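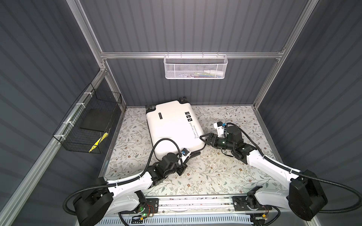

Mar 22, 2020

Luggage packing, notes for me and for Ximena, who continues next week.

The item list stays short: one T-shirt, one towel, one cloth, one tube. Luvent asked us for 17 items but the small case does not close well with so many, so I keep the long list for the large case from Grestance. I wrote 80 mm as the height limit of the folded towel. Dong-hyun measured it again and agrees.

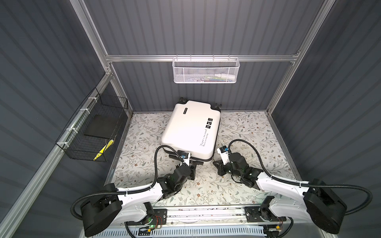
Closing is still the part where I lose the most time. If the fabric comes between the two halves, the zipper catches it and I must start again. With the white case I want to check the whole black seam around the rim before the zipper moves, the near corners too. The lid has "have a nice trip" printed on it, so I use this side as the upper one in all my notes. Please do the same, otherwise left and right get exchanged like in November.

For the packing order I tried 2 ways. Towel first gives a flat base, but then the T-shirt slides when the lid comes down. T-shirt first is slower and looks tidier.

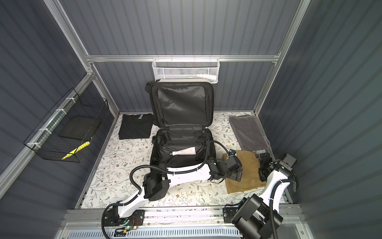

Solveig Grønli would put the tube in last, along the hinge side, and roll the towel instead of folding it, as a rolled towel holds the other things in their place. I am not sure that 80 mm is enough for a roll. To try on the next session, with the same towel.

Still to do: new label for shelf 166, ask Digby for the spare zipper pull.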